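Ciltarness Prairie Seed Records - README

Last touched Thursday, May 22, 2025, Philomena Osei. Sarahí Cuautle did the map half, ask her about anything with a polygon in it.

What's in here

Seed collecting and planting records from the Ciltarness remnant and the fields we've been putting back into prairie next to it. Who collected what, from which unit, how much it weighed cleaned, where it went in the ground. Plus the spring check sheets. Started as a notebook, then a spreadsheet, now this. Expect seams.

106 species on the master list. 40 planting units. Not every species is in every unit, obviously, so don't multiply.

Files

collections - one row per bag. Species, unit, date, collector initials, rough weight, clean weight.
plantings - one row per species per unit. Weight sown, method, season.
checks - spring and fall walk-throughs. Presence only, no cover estimates.
units - names, acres, soil notes, burn history.
map - unit boundaries, Sarahí's.
species - codes and the full names. READ THIS ONE FIRST.

Species codes

First two letters of genus, first two of species, the usual way. Trouble is the usual way collides. Where two plants wanted the same code the second one got a number stuck on the end. Look it up, don't guess. I guessed in one year of the plantings file and it took most of a winter to undo.

Names are the ones we learned. Some asters are still Aster in the collector notes and something else in the species file. Species file wins.

Weights

Ounces. All of them, even the big bluestem, which gets silly. Rough weight is stem and fluff and bugs and all. Clean weight is after the screens. If clean is blank it was never cleaned and went out by hand as is. If clean is bigger than rough somebody swapped columns, tell me.

Zero means we went and got nothing. Blank means we didnt go. Please keep those apart.

Units

Haddad strip - along the old fence, oldest planting, best data.
Haddad north - was beans until we got it. Thin first seasons, lots of ragweed in the checks, it's fine.
Lotix corner - wet end, sedges. Boundary moved once. Rows before the move carry the letter A after the unit name.
The remnant - never planted. If you find a planting row for the remnant it's a mistake.
Rest are numbered, see units file.

Burn dates are the day the fire was lit. Partial burns marked P. Nothing is marked for burns that got called off for wind.

Known problems

- Collector initials overlap for 2 people. Can't be fixed from the data.
- Fall checks missing for 4 units, the creek was up and we didn't get across.
- Little bluestem and sideoats were bagged together one season. Entered as MIX, weight not split.
- Milkweed counts as pods in the earliest rows, not ounces. Flagged in the notes column. Mostly.
- Dates from the notebook years are sometimes only a month. Those are entered as the first of the month. So a lot of collecting looks like it happened on the first. It didn't.
- Coordinates rounded on purpose for the lady's slippers and the one gentian. Don't ask, we won't send the real ones.

Virkurance export

Somebody will want this in Virkurance format for the land stewards' shared sheet. There's a script, it's called export, it works on collections and plantings. Doesn't handle checks. It drops the notes column without telling you so keep the original. MIX rows come out as unknown grass.

Adding records

Fill out a bag tag in the field, pencil not pen. Tag goes inside the bag. Type it up the same week if you can, handwriting gets worse with age. New rows at the bottom, leave the sort alone. If the plant isn't in the species file stop and write to me before you make up a code.

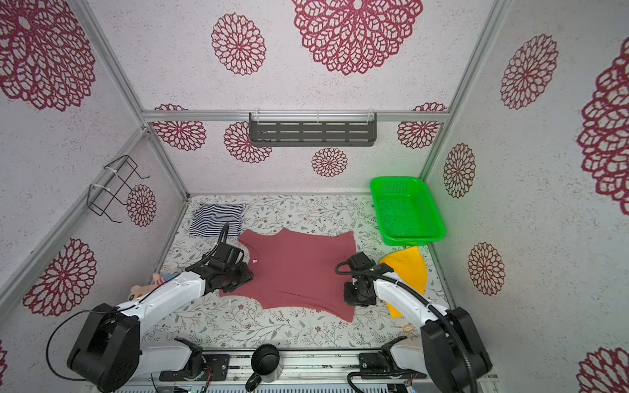

Using it

Go ahead. Non-commercial, teaching, your own restoration planning, all fine. Say where it came from, Ciltarness Prairie Seed Records is enough. Dont use the clean weights to price seed, they aren't good enough for that and seed lots vary like crazy year to year.

Presence in the checks means a person saw it and knew it. Absence means very little, a lot of forbs sit there as a few leaves for years before anyone notices.

To do

Fall checks for the creek units
Split the notebook years into there own file
Second pass on sedge names, Lotix corner
Next full update in December, after cleaning is done

Corrections to Philomena, map stuff to Sarahí. Put the unit name in the subject line.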